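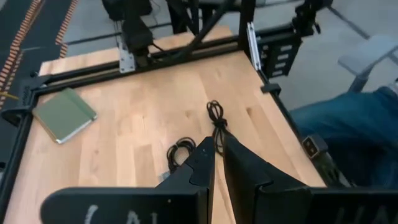

Keeping cables from taking over a shared worktable?
Posted by Larasati Mandagi in Workshop & Garage

We have a light wood worktable at our shared shop, pale top, black metal rails on the sides. Looks great with nothing on it. Never has nothing on it. Every time I sit down there's coiled black cables in the middle and one of my notebooks off in a corner, and I spend the first ten minutes moving stuff before I can do anything.

Things I've tried so far:
Velcro ties – people take them off and they vanish.
A shoebox – turned into a knot in a week.
A label on the rail saying PUT CABLES BACK. lol

Budget is small. 31 dollars left over from the last supply run, so no fancy drawers. There is shelving nearby with bins but it's a few steps away and I think thats the whole problem, people won't walk over for one cable. Also would like to know if I should oil the top while I'm at it, or leave it alone. It's been getting dull where everybody leans.

What works for you all? Need something that survives six or seven people who don't care as much as I do.

Géza Erdős

Had this exact fight for two years. What fixed it was hooks, not bins. Cheap screw-on or clamp-on hooks under the front edge, one cable per hook. If you've got metal rails with a slot in them you can get little clips that slide in, no drilling. Check the slot width first, I bought the wrong size twice.

Coil them over-under, not around your elbow. Elbow wrapping puts a twist in and then they never lie flat again. Tie goes on ONE end of the cable permanently, threaded through itself so it can't come off. That's why your velcro ties vanish, they're loose.

Anything that stays plugged in should come from overhead or down a post so it never crosses the top. Power especially. A cable across a table is a cable somebody's going to catch with a sleeve. If it has to reach the floor, tie it to something on the way down, every couple feet, and leave slack at the bottom so the plug isn't pulling.

Bins are fine for spares. White ones on a rack, big letters on the front, by type and not by owner. "Short black" "long black" "adapters". Done.
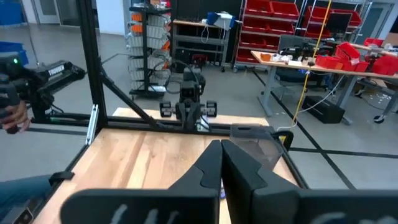 Hafiz Rondonuwu

Agree on hooks, disagree on sorting by type. We did that and the adapters bin was a landfill by September. Sort by job. Everything for the one task in one bin, even if it means you own 2 of the same cable. People grab the bin, use it, put the whole thing back. Costs a few bucks more, saves the arguing.

Also – a small tray for the "I'll deal with it later" stuff. Notebook, pens, the random adapter. Shallow, so it fills up and you have to deal with it. Ours is a cafeteria tray from a yard sale. I empty it at 5 pm before I lock up, takes a minute.

For the wood: don't oil until you know what's on there. Put a drop of water on a corner somewhere. If it beads up there's still finish and oil will just sit on top and get gummy. Soaks in, you can oil.
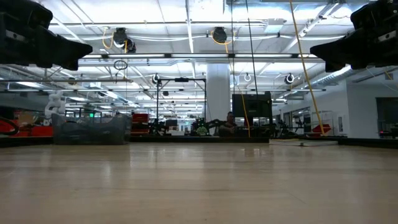 If it does have finish and it's only dull, wash with a barely damp rag and a little dish soap, dry right away, go with the grain. Look at it low from one end with the lights on and you'll see which spots are worn. Only those need help. Light scuff with a gray pad, thin coat of whatever was used before, leave it overnight. Don't put cables back on it the same day, the rubber on some of them can leave marks in soft finish. Ask me how I know. Actual first step is finding out who built the table, might be they still have the can.

Larasati Mandagi

Thank you both. Going with the rail clips plus the job bins, and I'll do the water drop thing tonight. Will measure the slot BEFORE ordering. Syahrul Ngui thinks he remembers what the top was finished with so I'm going to bug him too.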